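Skititier湿地学校 项目进展报告
报告日期:2022年8月26日
报告人:Aslak Nordin
收件人:Ollemance基金会,Ursina Aigner女士

尊敬的Aigner女士:

感谢基金会在本期继续给我们支持。下面我报告Skititier湿地学校最近的工作,也包括还没有做完的部分和经费的使用情况。

一、学生活动

本期有130名学生到湿地来上课,他们来自Wavetthorpe镇上的2所小学。每个班先在教室里学习一课,然后到湖边走Tanner小路。小路不长,但是对低年级的孩子来说,中间有一段比较湿滑,所以我们把低年级的路线改短了,只走到第一个观鸟台。老师们对这个改变是满意的。

课程的内容以两栖动物和水鸟为主。孩子们最喜欢的是用小网在浅水里找水生昆虫,看完以后再放回去。Beat Grabner老师为这一课写了新的练习册,一共21页,文字不多,图比较多。有一位家长来信说,孩子回家以后要求在阳台上放一盆水,等蜻蜓来。

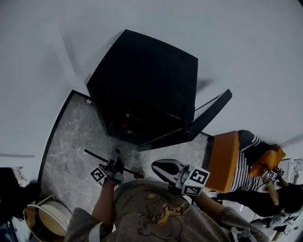
练习册的第一次印刷有一个错误,两种蛙的名字写反了。我们在发给学生以前已经发现,用贴纸改正了。第二次印刷会用正确的版本,印刷费没有超过预算。

二、湿地监测

Florian Gruber负责的监测小组在湖的北岸放了40个人工巢箱。春天的时候放得有一点晚,一部分鸟已经选好了别的地方,因此第一年的使用率不高。Florian认为明年应该在二月以前清理完毕,我同意他的意见。

水质的取样按照计划进行。七月因为水位太低,南边的取样点有两次取不到水,记录表上这两格是空白的,我们没有用估计的数字去填。芦苇的面积比去年小了一些,原因现在还不清楚,可能和上游的水闸有关系。我们已经写信给水务部门,还没有收到回答。

三、经费

教材和交通的费用在计划以内。租车的价格比申请时高,我们把第二块说明牌推迟制作,用这笔钱补了差额。如果基金会认为这样调整不合适,请告诉我们,我们可以再讨论。详细的账目由Balthasar Camenzind整理,和本报告一起寄出。

四、下一步的工作

十月我们计划为教师办一次培训,内容是怎样在秋天带学生认识候鸟。场地已经订好,报名的人还比较少,我想是因为通知发出的时候学校正在放假。开学以后我们会再发一次。

另外,观鸟台的栏杆有几处松动,需要在冬天以前修理。这一项不在原来的申请里面,我们正在向镇政府申请,暂时不需要基金会增加经费。

如果您对以上内容有问题,请随时写信给我。也欢迎您在十月来参加教师培训,从车站到湖边可以由我们接您。

此致
敬礼

Aslak Nordin
Skititier湿地学校

附件:账目明细;练习册样本;水质记录表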